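4.2 Baskets and the names people give them

It was in July, over a second pot of tea, that Precious Molefe first pointed out to us how seldom the households of Flastham call a basket simply a basket. Of the 3,849 remarks we had gathered by then, 898 used some pet name for the thing, often one handed down from a grandmother, and a good many were borrowed from Zulu - a pleasure to collect, though rather slower to sort than we had hoped. Older speakers tended to name a basket by the job it did, and younger ones by its shape or the feel of the weave (Figure 2). We come back to the borrowed words, and to their rather lively plurals, in Section 5.

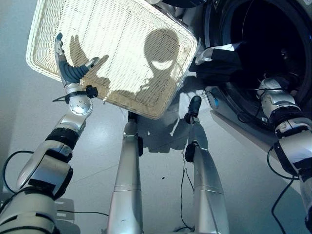
Figure 2. White woven wicker basket with a flat, rectangular base, fine lattice weave and thicker rolled rim.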